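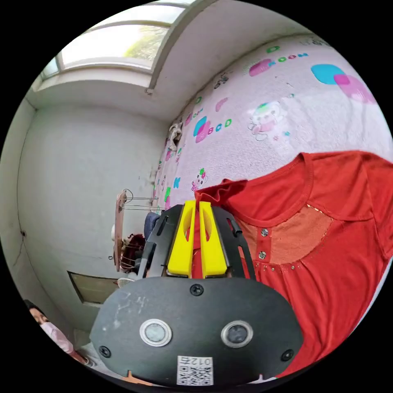

Start with the fingers and leave the code for later, was Rezaul Sarkar's advice to everyone who joined the build at Mondal, and we think he was right!

Chapter 2
Getting a Grip on Cloth

A wooden block is easy to hold. A shirt sags, folds and slides away, and that makes it a wonderful thing to practise on. In this chapter you will make a hand-held gripper with two tapered fingers (ours are bright yellow), fix them in a slotted bracket and try them on clothes from your own cupboard.

Set aside an evening for the bracket and another for the fingers. Before you cut anything, close your hand gently on a sleeve 20 times and notice where the folds go. Write it down, as you will need those notes in Section 2.1.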